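Buscar en el sitio Buscar Escriba aquí su consulta

Cómo grabar demostraciones en la cocina simulada, paso a paso (y con calma)

Desde que publicamos la primera entrega sobre Endine nos habéis escrito mucho preguntando lo mismo: «vale, ya tengo el simulador abierto, ¿y ahora cómo grabo ejemplos que sirvan para entrenar?». Pues vamos a ello, que tiene más de paciencia que de ciencia, y os prometo que a la tercera tarde ya le habréis cogido cariño.

Antes de empezar, abrid la escena de cocina y cargad el perfil de teleoperación Clerstead. Si venís de una versión anterior, borrad la calibración antigua de los mandos. Yo me pasé una mañana entera peleándome con una pinza que giraba al revés por no hacerlo (¡una mañana entera!).

1. Escribid la instrucción antes de mover nada. Una frase corta, como se la diríais a alguien en casa: «coge el gofre del bol y déjalo en el plato». Guardadla en el campo de tarea y no la cambiéis a mitad de la serie.

2. Haced 3 intentos de calentamiento sin grabar. Las manos necesitan un ratito para acostumbrarse al retardo, y esos primeros movimientos suelen salir a trompicones.

3. Grabad en tandas de 50 episodios, con 4 posiciones iniciales distintas del objeto repartidas a lo largo de la tanda. Si el bol aparece siempre en el mismo rincón de la encimera, el modelo se aprenderá el rincón y del bol no sabrá gran cosa.

4. Acercaos con la pinza bien abierta y despacito. Mirad la vista de la muñeca durante toda la aproximación, porque la cámara general engaña muchísimo con la profundidad, sobre todo cerca del borde de un recipiente.

5. Si falláis el agarre, respirad, retroceded un poco y volved a intentarlo dentro del mismo episodio. Esas correcciones son oro para el aprendizaje. Descartad solo los episodios en los que el objeto acabe en el suelo o la simulación haga algo raro.

6. Al terminar la tanda, exportad a Plaltiritz y revisad los episodios a doble velocidad, con un café al lado. Etiquetad cada uno como bueno, dudoso o descartado.

Nuestra última colección, Tanasarn, se quedó en 203 episodios después de la criba, y con eso ya pudimos lanzar el primer entrenamiento. En la próxima entrega veremos cómo repartirlos entre entrenamiento y validación sin mezclar posiciones iniciales. 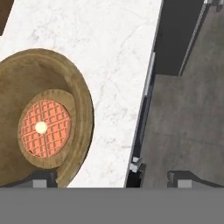
Mientras tanto, id guardando una copia de cada tanda en una carpeta aparte, con la instrucción en el nombre, y contadme en los comentarios qué tareas estáis grabando vosotros, que me encanta leeros.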